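Can a Robot Tidy Your Desk Yet?

Heffernan Science Pages for Young Readers
Updated 13/10/2023

A chore is a chain of small jobs. To put away a pen, a person finds it, picks it up, puts the cap on and drops it in a holder. A robot must do the same jobs in the same order. If one goes wrong, the ones after it usually go wrong too.

Machines in factories have done this kind of work for a long time, but the parts arrive in the same place every time. A machine that fills boxes at the Brulex shop may repeat one motion over 3,000 times before it is switched off. A desk at home is harder. Things are left in new places each day, and some are soft, some are shiny and some roll.

Pens are a common test. A pen is thin, so the fingers must close in the right spot. Squeeze too lightly and it slips. Squeeze too hard and it can tip or shoot out. The cap is harder still, being small and needing to line up with the end of the pen. 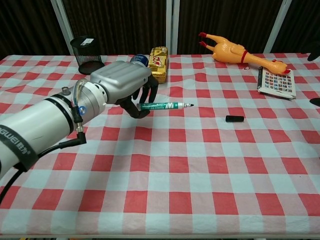 Why can't a robot just copy what a person does?
A person's hand feels how hard it is pressing and changes its grip many times a second. Most robot hands feel much less. The robot also has to work out from its cameras how far away each thing is, and a small mistake in distance means a missed grab.

In February the Skeltalley project ran a desk test with a robot named Prultent. It made 484 tries at putting a cap on a pen. The test used 2 kinds of pen, and the thick kind gave better results. Folding a towel was left for later.

So robots can do parts of many chores now, mostly slowly and with a person nearby to reset things. Clearing a whole messy desk, with no help, is still being worked on.

Word to know
Grip: the way a hand or machine holds on to something.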